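Home | Workshops | Tips and How-Tos | Shop Diary | Contact

19/06/2018
By Flor Yupanqui

Filed under: Desk & Tech Care

How to give a grubby keyboard a proper clean

I put this off for far too long with my own keyboard, and I suspect plenty of you are doing the same. It sits there under our fingers all day, collecting toast crumbs and hand cream and goodness knows what else, and we carry on typing. The good news is that a thorough clean takes one evening plus a night of drying, and you very likely have most of what you need in a kitchen drawer already.

What follows is for an ordinary separate keyboard, the sort with a lead or a little wireless dongle. Laptops are a different matter, and I'd stick to the first two steps and the wiping if yours is built in.

You will need:
a soft, dry paintbrush (an old make-up brush is lovely for this)
a microfibre cloth or two
cotton buds
a small bottle of isopropyl alcohol from the chemist
a bowl of warm water with a drop of washing-up liquid
a blunt butter knife or a plastic key puller
a clean tea towel

Step 1. Unplug it and take a photo

Pull out the lead, or take out the batteries, and then photograph the keys from straight above. Please don't skip the photo! My friend Wilson Apaza was quite certain he knew where everything went, and he spent the best part of a December afternoon working out which way round his brackets should go.

Step 2. Shake and brush

Turn the keyboard upside down over a sheet of newspaper, tap the back gently with your palm, and let the worst of it fall out. Then brush along each row, always in the same direction, tipping it up again as you go. I do this twice, and the second go is always more rewarding than I'd like to admit.

Step 3. Lift the keys

Start at a corner with one of the small square ones. Slide the knife or puller underneath and ease upwards until you feel it pop. If it doesn't want to come, leave it be and check the maker's instructions, as some flat keyboards have keys that were never meant to be taken off. The space bar and the other long keys usually have a wire bar beneath them, and I leave those in place and clean around them with a cotton bud.

Step 4. Wash the caps

Drop the loose caps into your bowl of soapy water and let them soak while you get on with the base. After half an hour or so, swish them about, rub any sticky ones with your thumb, rinse, and lay them face up on the tea towel. Leave them overnight.

Step 5. Clean the base under a good light

Dampen a cotton bud with the alcohol (damp, mind, never dripping) and work between the rows. Black keyboards are the hardest to judge, as the gaps between the rows are so dark, so I switch on every light in the room and move the keyboard about until I can see down into them.
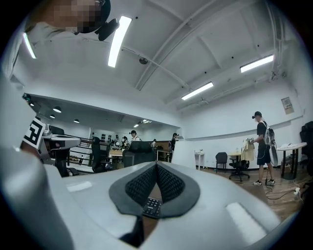
Step 6. Put it all back

Check that every cap is bone dry, inside as well as out, then get your photo up and press them on one row at a time. You should feel a small click. Plug in, open a blank page and try each key in turn before you put the tools away.

A quick brush every couple of weeks will keep it nice for ages after that, and mine now gets done on the same day I water the plants.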